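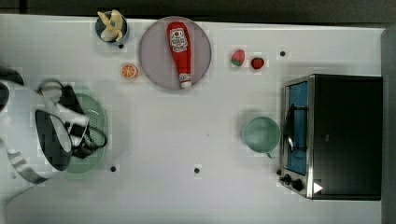
Gripper trials, Ilbridge bench, May, started just after 2 in the afternoon

Well, the new fingers are on at last, and I'm pleased to say they went on without a fuss (thank you Takumi for leaving the right hex key out for once!). I wanted a fair go at the play kitchen things before we settle between these and the old Kaneko pair, so I kept to the same toys we used last time and the same slow approach speed.

The orange slice is still the troublemaker. It lies so low that the tips touch the table before they close, and I had to raise the stop height twice before the controller quit complaining. I ran 30 tries with the new fingers and got 29 clean picks, which cheered me up no end. The old pair never liked that slice at all, as Emiko will remember.

The banana in the teal bowl went better than I'd feared. The rim gets in the way if you come straight down, so I tipped the wrist a little and went in from the side, and after that it was quite happy. The ketchup bottle wants gripping nearer the cap, where it narrows. Higher up it just rolls across the plate and you spend the next minute chasing it.

Malcolm, could you have a look at the cable by the wrist? There's a fair old loop in it and I'd like it tied back before anyone tries the colander or the mug handle.

Force limit left at 1,000 on the Elik controller. I did try 2,000, very briefly, and the larger strawberry has a dent in it now, sorry Kumiko.

Still to do: the mug, both strawberries with the wrist tipped, and the oven door if Katsuhiko has finished the hinge path.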